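Pernbridge Workshop Notes
Progress on the tabletop arm: the simulated bench
Posted in August by Védís Bjarnason

Work on the tabletop arm has continued through the summer in the shared workshop at Nondwood. The arm itself remains on the long bench by the window, awaiting a replacement bearing for the second joint. Members who have asked when it will move again are referred to the notice on the door, which is kept current.

In the meantime, Villads Overgaard and I have moved most of the effort to the simulator. The program, which we call Girnau after the street where it was first written, now contains a table, a mat, a small set of household objects and a working model of the two-finger gripper. The gripper model consists of 82 separate parts. Several of these are decorative and will be removed when time permits.

The wrist camera required the greatest share of the work. Our lens is a very wide one, and the early simulated views were flat and square, so anything trained on them would have met a different picture on the bench. Villads rewrote the projection over 15 evenings. Straight edges now bend as they should, and the fingers take up the lower part of the view. The table colors and the direction of the light are drawn again for every run. Some of the resulting tables are not attractive, and members are asked to leave the color settings as they are.
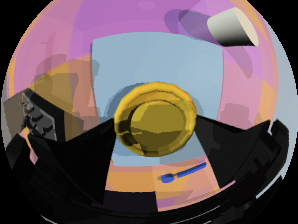

Wrist camera view in Girnau, with the yellow bowl on the blue mat between the fingers.

The bowl has its own history in this project. The first version was modeled with a perfectly smooth rim, and the contact solver slowed to a point where one attempt took longer than making coffee. The present bowl has a rim built from short straight segments. It is less handsome, but the solver accepts it without complaint, and the file is considerably smaller.

We have recorded 3,233 attempts to date, of which 164 were set aside owing to a fault in the finger limits. The fault was found by Intan Teoh, who noticed that the left finger could open further than the mechanical stop would allow – a matter of a wrong sign in one line. The corrected file is in the shared folder under Vandenberghe, together with the earlier version for comparison.

Two matters remain open. The friction value for the mat is still a guess, and a proper measurement on the bench would be welcome. The shadows are also harder than those produced by the workshop lamps, and Villads intends to test a softer light next.

The spare key to the tool cabinet has been returned to its hook. The bearing is expected before the end of the month.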